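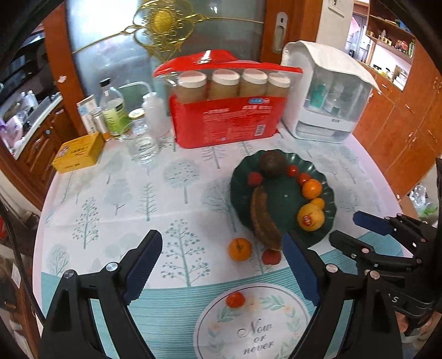
Cường Từ wrote in to ask if the Hander kit can sort small fruit onto a plate without bruising it, on a build put together at home with hand tools. Short answer: yes with the soft pads, no with the hard ones. The long answer is in the fit notes.

Hander two-finger kit, hand-held version

Two black fingers, blue ridged pads, pins, screws and a grip with a trigger. Sold as parts. You need a small screwdriver, a 4 mm hex key and a clear evening.

Weight, assembled: 600 g
Widest opening: 70 mm
Parts in the bag: 41
Pads: soft (fitted), hard (sold apart)

Fit notes

Press the pins in from the outer side. If a finger feels stiff, back the joint screw off a quarter turn and try again before you reach for oil -- oil gets on the pads and they lose their hold.

Cherry tomatoes and mandarins are fine with the soft pads at the light spring setting. Bananas should be picked up near the middle. A large avocado may be wider than the opening, so measure yours first.

Pads wear at the tip. Swap both at once or the grip pulls to one side.

Works with

The Grandby wrist mount, and the Ibarra bench arm with the short adapter. The older Cindavia plate has a different hole pattern and does not fit -- we get asked a lot.

Stock

Kits are in. Hard pads are back in April. Spare pins ship in a plain envelope with no tracking.

Page updated 20 January 2025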